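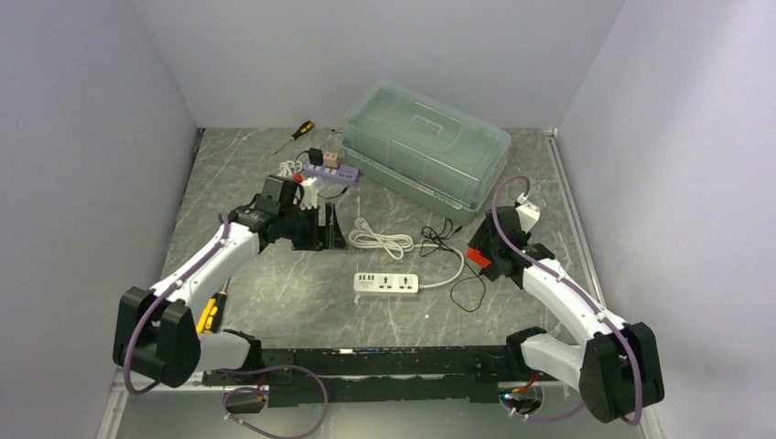
Old buildings, new pillows

27 Mar 2023

I have now slept in a former bank, a former customs shed and a former seamen's mission, and last month I added a former rope works to the list. My mother thinks I should stay in hotels that were always hotels. She may have a point about the plumbing.

The rope works is called the Gavalas, after the family that ran it until the orders dried up. It stood empty for 34 years, during which the town argued over whether to knock it down, and the pigeons got on with it. Then Bogdan Sowa bought it. He had already turned a chapel into flats, so everyone assumed he'd turn this into flats too, and several people wrote cross letters to the paper about the flats before he had said a word. He opened a hotel instead. The letters have moved on to parking.

What you need to know about a rope works is that it is very long. Rope was made by walking backwards, so the building had to be as long as the rope, and the hotel has inherited this. Reception is at one end. My room was at the other. I passed a fire extinguisher, then a framed photograph of some men with moustaches, then what I was fairly sure was the same fire extinguisher. There are 3 ice machines and I can see why.

The room itself was lovely. High ceiling, brick painted white, iron columns left where they were (one of them between the bed and the bathroom, which I met at two in the morning with my shin). The windows are listed, meaning they can't be replaced and don't quite shut. Someone had left a folded blanket and a note about "enjoying the character of the building". I enjoyed it in my socks.

Breakfast is in the old tarring room. It doesn't smell of tar, though the coffee has a go. I sat next to Modupe Anozie, whose grandfather-in-law worked there as a boy, and she had come for her anniversary mostly to have a nose round. She told me the hooks along the wall were the wrong hooks. The right ones were further down, by the toilets, with coats on them. She'd mentioned it to the waiter, who said he would pass it on, in the voice of a man who had been told about the hooks before.

I did take the tour, which is free for guests and seven pounds for everyone else. It lasts just under an hour, most of it walking. The best bit is the cellar, where they've kept the old weighing scales and a ledger open at a page in August, with fines for lateness, swearing and "singing after warning". I would have lasted a morning.

Grumbles, for the sake of balance. The lift is slow and announces each floor as if it's surprised. The bar has named its cocktails after knots, so you have to ask for a Double Sheet Bend in front of people. And a standard room is priced as though you'd be getting some rope to take home.

Still, I'd go back, probably out of season and with thicker socks. The roof is on, the lights are lit, and the front doors are the original ones, which were shut all through my childhood. I used to be walked past them on the way to the dentist.

Next month it's the Nistell, a former telephone exchange. Tin-yau Chien stayed there over the winter and says the rooms are small but the walls are thick. I've packed a torch for the columns.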